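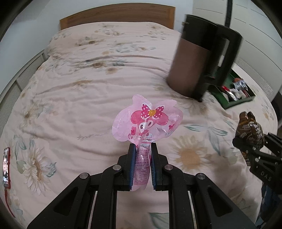
Mieczysław Zawadzka would have the pitcher moved first, whatever else is on the bed, and would leave the candy until the liquid is out of the room. The unit follows that order with one change: packages resting against the pitcher are lifted before it, so that they don't slide under its base.

Unit 7. Clearing food and drink items from a made bed

7.1 Scope

The unit covers small packaged snacks, vacuum pitchers and trays placed on top of a comforter. Loose food, open cups and bed linen changes are handled in later units. The working surface is soft, so three effects have to be allowed for: light objects roll toward the lowest fold, tall objects lean, and anything flat disappears under a crease. A large floral print, such as the sunflowers on the pale pink comforter, makes the last effect worse for small wrapped pieces close to the print in color.

7.2 Item classes

Class A – tall containers. A thermos pitcher has a high center of gravity and a small base. On bedding it should be treated as unstable whether or not it is full. Grip the handle, support the lower body with the other hand, and keep the lid uppermost. Transfer it to a hard surface such as a nightstand or desk. A filled pitcher of 1000 ml carries a kilogram of water before the weight of the vessel is counted.

Class B – shaped pouches. These are soft plastic packages cut to an outline, for example the pink pouch with the cartoon bunny and the polka-dot bow. The wide upper part is the face of the package, and the narrow lower part is the stem. Hold by the stem with light, even pressure. Pressing on the wide part can mark the contents.

Class C – individually wrapped pieces, such as the brown wrapper with the gold wheat-like pattern. Pick up across the short dimension. Don't pull by a loose end of film, where there is one.

Class D – trays. A tray is moved last and level. It may be used as the collection point while it is still on the bed, provided that it sits flat and carries no more than 600 g. Above that load it presses a hollow into the comforter and tips when one side is lifted.

7.3 Procedure

1. Check the surface from the foot of the bed, then from one side.
2. Free the base of any class A item and move that item off the bed.
3. Collect class B items one at a time. Stand them along the inner wall of the tray with the printed side outward.
4. Collect class C items and lay them in the middle of the tray.
5. Set aside fabric items found on the bed. They are not folded at this stage.
6. Lift the tray with both hands and put it down on a hard surface.
7. Draw the comforter toward the headboard to open the long folds. Check for pieces that were hidden in them.
8. Smooth from the center outward with the flat of the hand.

Step 7 is the one most often skipped. In the Drustholm practice rooms, most pieces missed on the first pass were found in folds running across the bed, at or near the middle.

7.4 Sorting within the tray

Keep wrappers of one type together. Mixed colors are acceptable if the outlines match. Labels with a nutrition table stay readable where possible – the person using the tray may need to check the ingredients. Damaged packages go into a separate bag and are not returned to the tray.

7.5 Practical task

Working in pairs, clear a prepared bed using the order in 7.3. The partner records the sequence and any item that rolls or falls. Repeat with the tray starting on the opposite side. Bring the record sheet to the Monday session. The Tristley sheets are also accepted.

Comments

Zeng: Is the 600 g limit with the tray itself or only what's in it?

Course desk: Contents only.

plumcourt: We did step 5 before step 4 and it went better, the fabric was lying over half the candy.

Course desk: Acceptable. Note the change on the record sheet.

Last updated: April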